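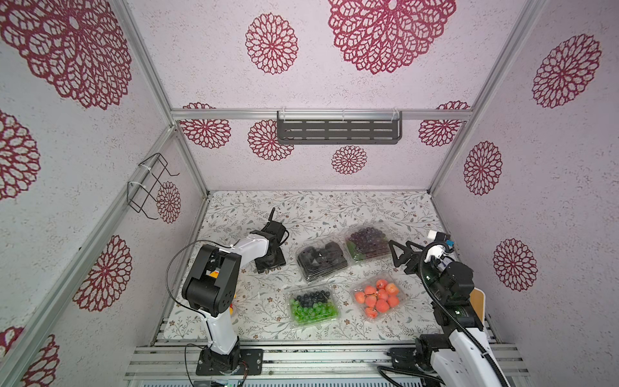 Tridari berät Obsthöfe, Hofläden und kleinere Lebensmittelmärkte bei der Wahl ihrer Verpackungen, und wir fangen meistens damit an, Prospekte wegzulegen. Was dort über Nachhaltigkeit steht, ist selten falsch und noch seltener brauchbar. Durchsichtige Klappschalen aus Kunststoff wie die auf der geblümten Matte gelten inzwischen in vielen Läden als peinlich, und wir werden regelmäßig gebeten, schnell etwas aus Pappe zu empfehlen. Das tun wir manchmal. Vorher wollen wir wissen, wie viel Ware im alten Gebinde verdirbt, wie viel im neuen, und wer das gemessen hat. Wenn die Antwort lautet, der Hersteller habe es gemessen, messen wir noch einmal.

Wer wir sind
Gegründet wurde das Büro von Amândio Caldeira und Funmilayo Ugwu. Er kam aus dem Einkauf eines Fruchtgroßhandels, sie aus der Lebensmitteltechnik. Kennengelernt haben sich die beiden bei einem Streit über Himbeeren, genauer über die Frage, ob ein Saugvlies am Schalenboden die Haltbarkeit verlängert oder nur den Saft versteckt. Beide sind bis heute bei ihrer Meinung geblieben. Tarek Kanaan betreut die Lagerversuche, Lộc Sầm rechnet die Kosten nach und liest Lieferverträge bis zur letzten Anlage.

Wie wir arbeiten
Ein Lagerversuch dauert bei uns 30 Tage und umfasst 200 Gebinde. Das ist für eine Doktorarbeit zu wenig und für die meisten Kaufentscheidungen genug. Wir prüfen unter den Bedingungen, die der Betrieb wirklich hat, also auch mit einer Kühltheke, deren Tür nicht richtig schließt. Laborwerte bei konstanter Temperatur nehmen wir zur Kenntnis. Im Verkaufsraum haben wir eine konstante Temperatur noch nicht angetroffen.

Den Bericht bekommt der Auftraggeber vollständig, einschließlich der Messreihen, die nicht zum Ergebnis passen. Einen Ampelpunkt oder eine Gesamtnote vergeben wir nicht. Wir sind mehrfach danach gefragt worden und halten beides weiterhin für eine schlechte Idee: Eine Schale, die für Heidelbeeren taugt, kann für Pflaumen Unsinn sein.

Was wir nicht glauben
Dass »kompostierbar« etwas bedeutet, solange der örtliche Entsorger das Material aussortiert. Dass Kunden für eine schönere Verpackung dauerhaft mehr zahlen, nur weil sie es in einer Umfrage angekreuzt haben. Dass Mehrweg sich immer rechnet. Dass Mehrweg sich nie rechnet. Zum letzten Punkt haben wir mit dem Pfandsystem Narnix eigene Erfahrungen gesammelt, als wir zwei Hofläden bei der Einführung begleiteten. Der eine ist dabeigeblieben, der andere hat im November aufgehört, weil der Platz für das Leergut fehlte. Beide Entscheidungen waren vernünftig.

Unabhängigkeit
Jeder behauptet, unabhängig zu sein, deshalb möchten wir es etwas genauer sagen. Wir nehmen keine Provisionen von Herstellern und verkaufen keine Verpackungen. Muster bezahlen wir selbst. Eine Ausnahme gab es: Für den Folienhersteller Psarras haben wir einen Versuch gegen Honorar durchgeführt, das Ergebnis durfte er nicht bewerben. Kunden, die ein Produkt dieser Firma prüfen lassen, erfahren davon vor der Beauftragung.

Kontakt
Anfragen beantwortet Elias Chidiac. Schreiben Sie bitte gleich dazu, welches Obst Sie verkaufen, wie es gelagert wird und was Sie derzeit wegwerfen. Wenn Sie nur eine Bestätigung für eine Entscheidung suchen, die schon gefallen ist, sparen Sie sich das Geld.

Stand dieser Seite: 30. Januar 2024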